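공동작업실 조성 사업 중간보고

수신: Ostrowski 지역문화기금 지원팀
사업명: Godholm 동관 공동작업실 조성
보고일: 2019년 6월 19일

1. 추진 현황
동관 1층의 임대차 계약을 마치고 설계 도면을 확정했습니다. 입주 신청은 모두 67건이 들어왔고, 서류 검토를 거쳐 12개 팀을 1차 입주 대상으로 정했습니다. 분야는 목공과 제본, 직조가 대부분입니다. 탈락한 신청자에게는 결과와 함께 다음 모집 일정을 안내했습니다.

전기 증설은 Daltex가 맡아 진행하고 있습니다. 분전반 납품이 늦어져 공정이 2주 밀렸으나 전체 준공 일정은 그대로입니다. 소방 점검은 증설이 끝난 뒤에 신청합니다.
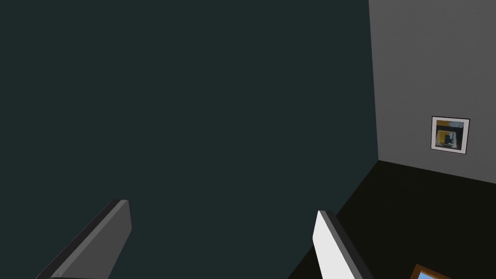
오다 헤들룬드(Oda Hedlund)
사업 총괄

2. 마감과 색상
내부 벽은 짙은 청록빛 회색과 밝은 회색을 나누어 쓰고 바닥은 어둡게 가는 안을 기준으로 잡았습니다. 입주팀 의견을 들은 결과 직조 팀에서 실 색을 확인하기 어렵다는 지적이 있어, 해당 작업실은 밝은 회색만 적용하는 쪽으로 조정 중입니다.

3. 주민 강좌
시범 강좌에는 누적 179명이 참여했습니다. 제본 강좌는 대기자가 많아 저녁반을 추가했고, 목공 강좌는 집진 설비를 갖출 때까지 Masside 분관에서 운영합니다. 강사료 기준은 기존과 같습니다.

4. 예산
인건비와 강좌 운영비는 계획대로 집행했습니다. 설비비는 전선 교체 구간이 늘어 초과가 예상되며, 홍보비 잔액을 전용하고자 하니 승인을 요청드립니다. 변경 내역서는 별첨하였습니다.

5. 향후 계획
전기 증설이 끝나는 대로 도장과 바닥 공사에 들어가며, 입주는 12월에 시작합니다. 공동 장비 이용 규정은 초베 렌젤(Csaba Lengyel) 담당이 초안을 작성하고 있고, 입주팀 회람 후 제출하겠습니다.

별첨: 예산 변경 내역서, 입주 대상 명단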